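[sim-manip-discuss] Archives — Category: Methods / Evaluation / Sim benchmarks

Subject: Re: Checking a policy benchmark with odd objects on the table
Date: October 4, 2025

On the earlier message in this thread:

> We are thinking of moving our pick-up tests over to rendered scenes
> for the first round and keeping the real arm for the last one. What
> puts me off is the object set. Our bench has mugs, blocks and tins,
> and every policy we train gets good at mugs, blocks and tins. If we
> go to simulation we can load anything we like, but then I don't know
> what a score means. Has anybody compared a mixed set against a tidy
> one with everything else held still? And how do you deal with thin or
> ragged meshes? Ours either fall through the fingers or get thrown
> across the room.

Yes, we have done more or less this comparison at Dreltlow, on the Kenomholm scenes. It isn't written up yet, so treat what follows as notes.

The set-up is a simulated Franka arm with a two-finger gripper and a white table, in a furnished room. We trained one policy, froze it, and ran it on two object sets. The tidy set is the usual kitchen and block shapes. The mixed set is drawn from a pool of 416 scanned and modelled objects, picked by a script so that no one in the group gets to choose. Each set got 800 episodes. The start pose, the lighting and the instruction wording were the same for both. The layouts were drawn from the same random seeds.

The policy sees a view from outside the arm and a view from the wrist. Both are rendered. The stills below are from the mixed set.

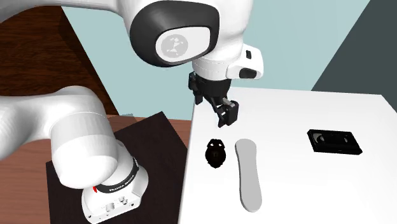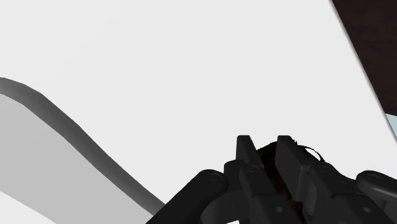
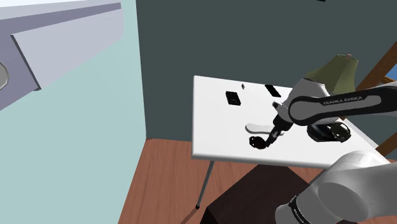 All three come from the simulator, and the gripper is close to a dark object in the second and third.

1. What we found

The policy did clearly worse on the mixed set. I expected that. I did not expect the loss to be so uneven. Boxy things such as a videocassette gave us little trouble, although there are none in training. Most of the lost episodes came from two groups.

The first group is dark objects with a broken outline. Seen from the outside camera they are a blob on a white table and the arm goes to them well enough. In the wrist view, once the fingers are near, a black gripper and a nearly black object run together, and the policy seems to lose track of where one stops. It often closes early. We re-ran those episodes with the object recoloured to a mid green and nothing else changed, and a good part of the loss went away. So for that group it is mainly a seeing problem. The shape matters less.

The second group is pale, flat objects on the white tabletop. A grey board is a fair example. The arm tends to come down short of it or beside it. Recolouring helped here too, but less, and I think the low height is the rest of it. The fingers have very little to close on, and the policy has not learnt to take a board across its narrow part.

2. On ragged meshes

We had the same trouble you describe. What worked for us:

- Keep the detailed mesh for rendering and use a separate, simpler one for contact. Break the contact mesh into convex pieces.
- Cap the number of pieces. Past a certain point the thin ones cause the throwing.
- Drop each object on the table by itself before the run and let it settle. If it is still moving after 7 seconds, take it out of the pool.
- Log the largest speed of every object in every episode. Anything silly gets thrown out of the score and looked at by hand.

The cost is that the contact shape and the drawn shape no longer agree. A loop or a thin strand may be there to look at and not there to touch. For a grasp on the main body this doesn't matter much. For a grasp on an edge it does — we leave those out for now.

3. What a score means

I would not report one number. We give the tidy score, the mixed score, and the mixed score with recoloured objects. The gap between the last two tells you how much is down to vision. The policy was trained on almost 4,000 demonstrations, all with tidy objects, so none of this says what it would do after some mixed training. That run is queued.

I also can't say yet how well any of it carries over to a real arm. The Pugh bench has the same gripper layout but a grey table, and the table colour is plainly part of the result. If your own bench is white I would be glad to hear what you get with black objects on it.

The Cermont loader scripts read the same object list, so if you use those you can take our pool as it stands. The list of rejected meshes is in a separate file with the reason next to each one. Reply on the list if you want either and I will put them up.

—
To post, reply to the list address. Archive help and contact | Back to top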